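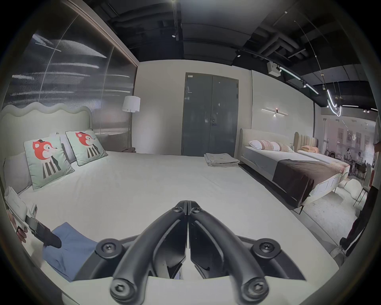 What does a robot learn from a person folding cloth with hand-held grippers?

It learns how that person moved, in that room, with that cloth. Whether anything more carries over is unproven, and this card won't claim it.

Category: Datasets > Robotics > Manipulation
Posted in July by the Hulline maintainers

# Rustisent Bedding

133 demonstrations, 23 of them held out for testing. Every one was done by hand in a showroom with beds. No robot took part in the recording.

## Known problems

- "Success" is the demonstrator's own call. We'd treat it as a guess.
- Hands show up in many clips. Models may lean on them.
- Clips over 90 seconds were dropped, so slow work is underrepresented.

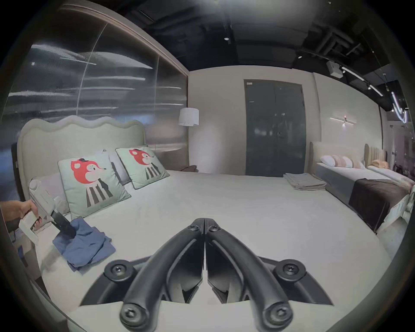

The test split comes from the same showroom as the rest, so a good score there says little about your bedroom. We tried 2 policies, MacRitchie and Guvum, and trust neither on unfamiliar fabric. If you get better numbers, check for clips with near-identical starts in train and test before you publish.

## License

Research use only. Please report bad labels.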